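Chapter 8: Sharing a Room with Moving Arms

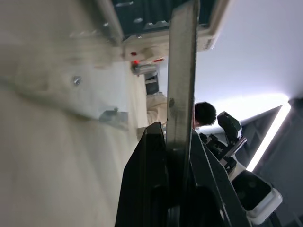 BEFORE WE START

I've read a lot of safety standards in my life, and I'll admit that I used to read them the way most people read the terms on a parking ticket. Then I spent a June on the floor at Skondamholm, learning the ordinary daily business of working near robot arms, and I came home and read every one of them again. They made a lot more sense the second time!

So we're going to do this chapter in the same order I should have. We'll look at the work first and get to the clauses afterward.

Look at how close everything is. A person has their face turned away, there's a gripper right up front, and a second arm is standing to the person's right. If you've only met robots in brochures (big yellow fence, huge empty floor, one lonely machine in the middle), this may feel cramped. Plenty of real rooms are like this, and a good rule has to work in them.

Now try the first thing I ask every new class to do. Forget the robot for a minute and think about the person. What can they see from where they are? What would they hear? If one of the arms started to move, how would they know, and which way would they step? You can't answer all of that from a single picture, and I don't want you to guess. Write down the questions you'd have to walk over and ask. That list is the beginning of a risk assessment, and we'll build a full one in the second half of the chapter.

A few words you'll need right away. The "reach" of an arm is everywhere it could go, including the places your program never sends it. The "shared space" is the part of that reach where people are also allowed to be. A "protective stop" is the machine halting itself when some condition is broken, and an "emergency stop" is a person halting it by hand. Students mix up those last two constantly, and I did too, so don't feel bad, but please get them straight before section two.

You'll also want to know how our running case works. Yalçınkaya is a small shop with two arms and a bench between them, and its written procedure is 55 lines long. I like it because it's short enough to read in one sitting and it still has holes in it. The Taliter checklist, which we'll use next to it, runs to 100 items and is very thorough and (sorry) pretty dull. We'll go back and forth between the two all chapter long, and you'll see the short one catch a few things that the long one misses.

One habit to pick up now: whenever you read a rule, ask who has to do something because of it. "The area shall be kept clear" sounds fine until you try to work out who's doing the clearing, and when, and what happens to the job in the meantime. Put a role next to every rule in your notes. If you can't, circle it and bring it to class.

Section 8.1 starts with the Yalçınkaya procedure, lines 1 to 8. Read them twice before you turn the page, and keep a pencil handy.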